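Perception and Planning > Grasp planning > Width-based gripper state drops out on bin rims

kesh_r
Posts: 154
2025-11-22

We're labelling gripper state from finger opening alone, in a tool called Koro. It works well on tabletop picks. On bins it falls apart. The labeller says "open" whenever the fingers are wider than a threshold, and a hand holding a rim can be as wide as a hand doing nothing.

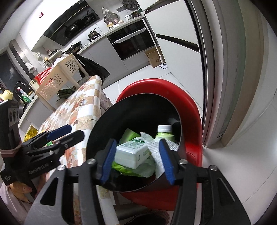

Two grippers at the bin, fingers spread at the rim.

The planner downstream (Salameh, our fork) reads "open" as free to move and plans straight through the bin wall. I've raised the threshold twice. Any better ideas?

Fiifi Ayaaba
Posts: 27

Stop tuning the threshold. Width tells you aperture and nothing about contact. I'd split the label in two: aperture as a number, contact as none, one finger or both. Bottles are the easy case and they hide the problem, as both pads close on something solid and the width agrees with the contact.

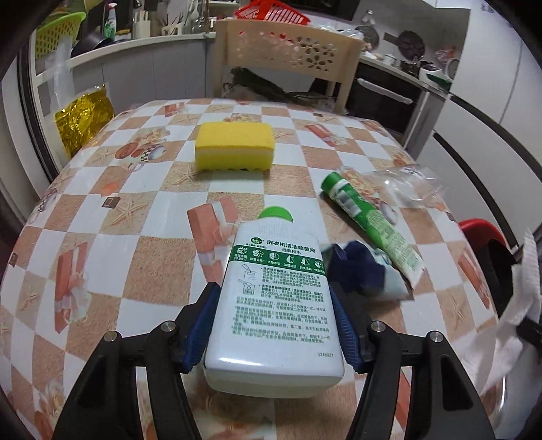
Both pads on the bottle, label facing up. Width alone would get this one right.

Run your current labeller over a set of grasps like that and it'll score close to 100 per cent, which tells you nothing about bins.

dunnock
Posts: 7

Disagree with splitting it. Two labels means twice the annotation and people won't agree on "one finger". We tried it in July on Clustovitz and dropped it. Cheaper fix: keep the single label, add "unknown", and let the planner treat unknown as holding.

kesh_r

Unknown as holding would make it crawl, though. Half our bin footage would be unknown.

Fiifi Ayaaba

Then it crawls on bins. Slow is fine for a first pass. But I still think one-finger contact can be labelled if you write the rule down properly. Look at the pads and ignore the frame.
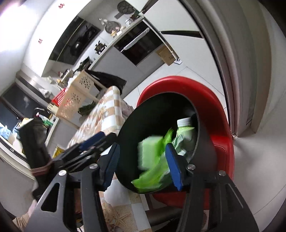
Contact on the right pad.

The rule I use in Brirkero is per finger, and it needs a pad visibly against a surface before it counts. Distance to the object doesn't come into it. With the right pad pressed against the black bin like that, the right finger gets "contact", and the left is judged separately from its own pad. The planner then gets a constraint on one side only, so it can still open away from the wall. An annotator needs a few minutes with the rule and then the labels settle down.

dunnock

A few minutes if the pads are blue and in plain view. Ours were black on black. I'll give you that it's easier with these.

kesh_r

Going to try per finger on the bin clips only and leave the tabletop ones as they are – no point relabelling those. Does Brirkero export the contact field as an enum or a string?

Fiifi Ayaaba

String. Lower case, one per finger, left first.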